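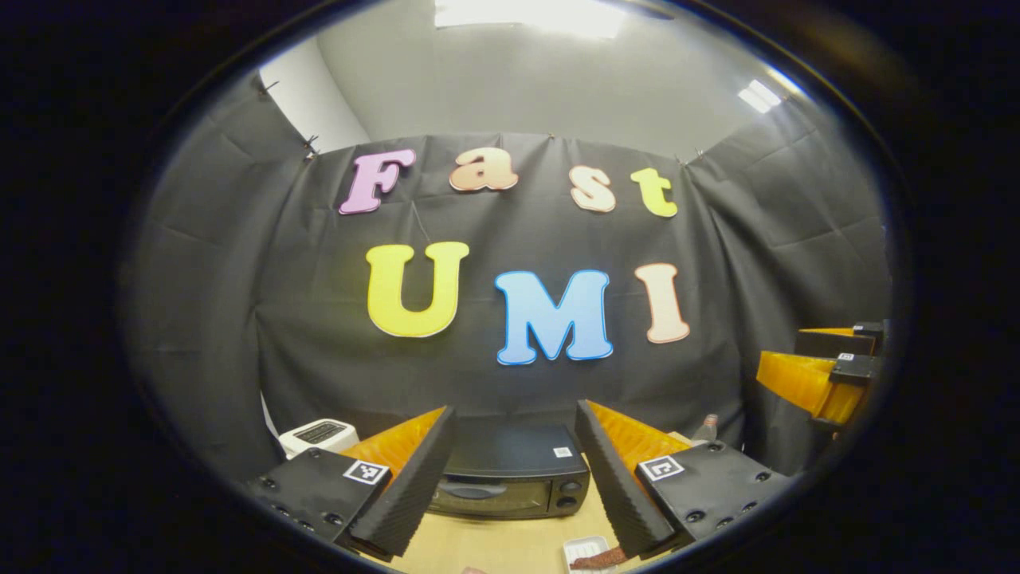
Viorica Yordanov wrote:
> The cloth keeps sagging between the clips. I have put it up twice and
> the creases come back by evening. Would a heavier fabric help, or is it
> the spacing? Also, do you leave the toaster oven out on the table or
> store it between sessions?

Spacing first. Three clips on a top edge leave long unsupported runs, and heavier cloth will sag more over the same run. Add clips until there are 4 on the back edge, then do the side panels separately. Steam the cloth after it is hung — ironing it flat and folding it to carry puts the creases back.

Cut-out letters pull on the fabric too. Hang the cloth, leave it overnight, and mount the letters last, larger ones on the lower row.

The toaster oven stays on the table, door and knobs clear of the fabric. Ours is fed from its own outlet, as is the pop-up toaster. Unplug both before touching the backdrop, and move the cloth well back if either is going to be heated. Crumb trays get emptied the same day.

The Pangilinan order has 102 clips in it, so take what you need. The spare black cloth is at Stirnska, bottom shelf — please sign it out.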